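Why Does a Towel Soak Up Water?

Hi, it's Agnes Aasen again! Last time I wrote about soap bubbles, and so many of you asked about bath time that I thought I'd stay in the bathroom a bit longer. So today it's towels!

Get a towel and look at it really closely (a magnifying glass is great if you have one). See all those tiny loops? This kind of cloth is called terry cloth, and every loop is a little piece of thread. The thread is made of even thinner hairs called fibers, with skinny gaps between them.

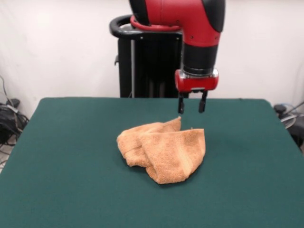
Water loves skinny gaps. It sticks to the fibers, and it sticks to itself too, so when one bit of water creeps in, it pulls the next bit along behind it. Grown-ups call this capillary action — try saying that with a mouth full of toothpaste!

Cotton is extra good at this. Lots of towels are made of cotton, and water clings to it very well.
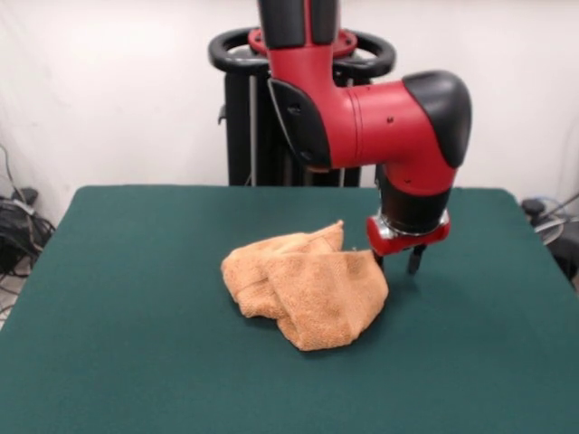
Want to try it? Pour 200 milliliters of water into a glass and add a few drops of food coloring. Hang one end of a paper towel strip in the water and let the other end dangle into an empty glass. Now wait 60 minutes. My nephew Jonatan couldn't wait and checked his every two minutes, and that's fine too! The color climbs up the strip, goes over the top and starts dripping down the other side.

Next time I'll tell you how trees use the same trick to help get water up to their leaves.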